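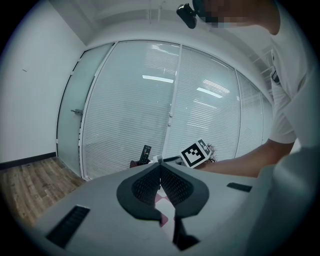
Attachment 1: Table station, Aydoğan office, remote control task.

Ticket 457
Product: Zerotach hand-held grippers
Site: Gemen, Aydoğan office
Category: Recording rejected / working arrangements
Priority: Normal
Status: Open, awaiting change to staff instructions
Opened: 2 January 2022

Summary of issue
The site reports that recordings of the remote control task are being returned by the Loltska review tool with the message "marker lost, left hand." The same operators complete the mug and plate tasks on the same table without rejection. The site also asks for a ruling on how rejected recordings are to be treated in staff hours.

Background
Staff at this office were assigned to table work in place of part of their former clerical duties. Each operator handles small household items with a gripper in each hand, and the recordings are used to train the arm that is to take over the sorting of returned items. The site has submitted 2,106 recordings to date.

Steps taken by the site
1. Both grippers restarted and paired again. No change.
2. Finger pads inspected on both units. No wear found.
3. Marker blocks wiped with a dry cloth. No change.
4. Left and right units exchanged between operators. The message followed the task and not the unit.
5. Room blinds closed and ceiling lights left on. Fewer rejections, but the message still appears.

Findings
The review tool loses the left marker block when the operator turns the wrist inward to pick up a remote control lying flat. The block then faces away from the head camera for up to 3 seconds. Operators with a longer reach are less affected. Placing the remotes between the two grippers, with the operator standing close to the near edge of the table, allows both blocks to stay in view during the approach.

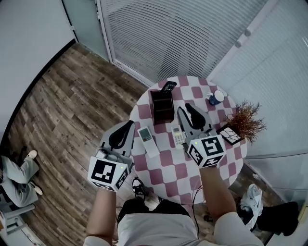

Reply from Gemen site office: We have tried the standing position and accept that it helps. Our concern is with the hours. Under the present rule a rejected recording does not count toward the daily total, and operators have been staying late to make up the difference. Several have asked whether they are being measured on their own work or on what the software can see. We would like this settled before the April intake, when 2 further stations are due to open – the same question will certainly be raised again.

Response to site
The point is noted and has been passed to the program office at Loltska. Pending a decision, the following applies at the Aydoğan office:
– Recordings returned with a marker message are to be counted as completed work.
– Operators are not to extend a shift in order to replace them.
– Seated work is suspended for the remote control task only. A stool may be used between recordings.
– The site may set its own order of tasks during the day.

Zerotach will revise the wrist position section of the operator instructions and send it to the site for comment prior to release. Operators should be given time within the shift to read the draft, and their remarks may be added to this ticket directly.

Next action: Zerotach, revised instructions. Loltska, decision on counting of rejected recordings. Ticket remains open until both are received.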